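**Internal doors sticking every May, plane them or leave?**

posted by Korkor Quansah

Moved into a 1930s semi last year. Two panelled wood doors upstairs, fine all winter, now they bind at the top corner and I have to shoulder them open. Landlord before us painted over the hinges as well. Do I plane them now or wait for it to dry out? Don't want a great gap come winter. Have a hand plane, never used it.

---

**Wojciech Nowakowski**

Dont plane yet. Check hinges first, nine times out of ten it's the top one pulled loose and the door has dropped. Open it halfway, lift the handle. Any play = hinge.

If so, take the screws out one at a time, pack the holes with matchsticks and wood glue, leave it overnight, screws back in. Costs nothing.
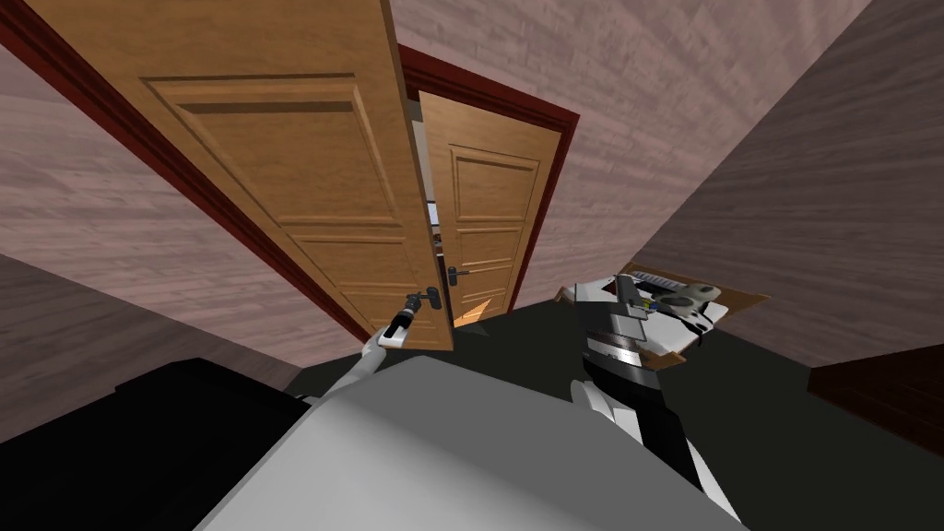

If it's still tight after that, shut the door on a strip of carbon paper and see where it marks. Rub those spots with 100 grit on a block, 3 or 4 passes, try again. Go slow. And seal the bare edge after, top and bottom too, most people skip those and that's where the damp gets in.

---

**Tsutomu Ogura**

Candle wax. Rub it on the edge. Done mine for 20 years.

---

**Montri Mahawong**

Agree with Wojciech on the hinges but scrape the paint off them before you do anything, can't tell what's moving otherwise. Stripper from Dorerix did ours, stinks, windows open. Old slotted screws will be full of paint too so clean the slot out with a nail or you'll chew the heads up.

If you do end up planing, work from the corner inwards, otherwise it splits teh end grain. Ask me how I know. Also is it the door or the frame? Put a level on the frame, ours was out by miles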